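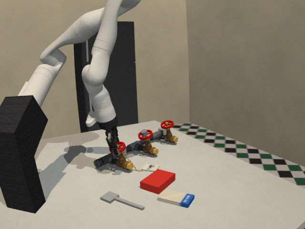
Sindier Court, Mitinbridge
Boiler room and water plant: yearly safety check with comments
Month: July
Checked by: Kaj Þrastardóttir
Received by: Dilani Uddin, building office

How to read this list. OK means I looked at it and I am satisfied. FIX means it must be repaired before the heating season starts. WATCH means it can stay as it is, but please look at it at the monthly visit. Where I could not check, I wrote NOT CHECKED and what stopped me.

1. Access and doors

1.1 Door opens outward and is not blocked. OK
1.2 Door closes by itself and latches. FIX
Comment: The closer is too weak. The door stops a hand's width before the frame and must be pushed. This is a fire door, so it must close alone. Last year I wrote the same and it was adjusted, but I think the closer is worn and should be replaced.
1.3 Key is available to the people who need it. OK
Comment: The spare key is now in the office cabinet. Before, it was hanging on the meter cupboard, where everybody could take it.
1.4 Lighting is sufficient for reading the gauges. WATCH
Comment: The lamp behind the hot water tank blinks when it is switched on, then it becomes steady after a minute.
1.5 Emergency light works when the power is off. OK

2. Floor and storage

2.1 Floor is dry and even. OK
2.2 Floor drain takes water. FIX
Comment: I poured one bucket and the water stood for a long time. There is sand in the trap, maybe from the work on the bicycle ramp. It must be cleaned by hand, please do not use chemicals.
2.3 No flammable goods stored in the room. FIX
Comment: Paint cans and a bag of rags behind the boiler, on the warm side. I moved them to the corridor and told Dilani Uddin the same morning. They cannot come back to this room, also not in summer.
2.4 Free space in front of the electrical panel. OK

3. Boiler

3.1 Service sticker is present and valid. OK
3.2 Casing is complete and all screws are in place. WATCH
Comment: One screw is missing in the lower front cover. The cover sits firm with the others.
3.3 No soot or burn marks on the outside. OK
3.4 Flue pipe is supported and joints are tight. OK
Comment: The new bracket from Jasten is good work. The old bracket was left on the floor and can be thrown away.
3.5 Fresh air opening is not covered. FIX
Comment: Somebody put cardboard inside the grille, I suppose against the cold. I removed it. A boiler which does not get air can make carbon monoxide, and this gas has no smell. Please hang a sign at the grille in all languages that are used in the house.
3.6 Carbon monoxide alarm is fitted and tested. OK
Comment: Tested with the button at 10:15. The sound can be heard on the stairs with the door closed.
3.7 Emergency stop outside the room works. OK

4. Pipes, valves and pressure

4.1 Every shut-off valve can be turned by hand. FIX
Comment: The return valve for stairway B is stuck. I did not use force on it. If a valve breaks in the hand, the whole house is without water, so this work should be planned with notice to the residents.
4.2 Valves are labeled. WATCH
Comment: Labels on the heating side are clear. On the cold water side two labels are written by pen and are almost gone.
4.3 Safety valve has a free discharge pipe, pointing down. OK
4.4 Safety valve lifts and closes again. OK
4.5 Pressure gauge shows zero when isolated. NOT CHECKED
Comment: The small cock under the gauge has no handle. Please order one and I will check it at the next visit.
4.6 Expansion vessel holds its pressure. OK
4.7 Insulation is complete. WATCH
Comment: It is open at the elbow over the door. The pipe there is low and a tall person can touch it with the head or the hand.
4.8 Old insulation is registered. OK
Comment: The register from Bach is in the folder. The pieces marked in it have not been damaged. Nobody may drill or cut there without asking the office first.

5. Hot water

5.1 Temperature in the tank is high enough against bacteria. OK
5.2 Mixing valve limits the temperature to the apartments. OK
5.3 Unused pipe ends are removed or flushed. FIX
Comment: The old laundry connection is still there with standing water in it. I have written about this in the previous list also. Best is to cut it at the main pipe. Until then, flush every week and write it in the log.
5.4 Water meter reading noted. OK
Comment: 1,768 on the make-up meter for the heating circuit. Please compare at the next monthly visit. If the number goes up quickly, there is a leak somewhere in the circuit.

6. Papers

6.1 Log book is in the room. OK
6.2 Log book is filled in every month. WATCH
Comment: Page 71 has no signature. The values are there, and I recognize the handwriting, but the signature is the important part.
6.3 Pipe drawing hangs on the wall. FIX
Comment: The drawing shows the plant before the tank was changed. A new person would close the wrong valve. I can mark the changes in red on a copy if the office gives me one on large paper.
6.4 Emergency phone numbers are correct. OK

General comments

The order I suggest is: door closer, drain, then the laundry pipe and the stairway B valve together, so that the water is closed only one time. The sign at the air grille costs almost nothing and can be done this week.

Reply from the office (D. Uddin): Closer and gauge handle ordered. Paint belongs to the stairway project and has been collected. Water shut-off will be announced in the elevators when the plumber gives us a time. Large copy of the drawing is at the front desk for Kaj.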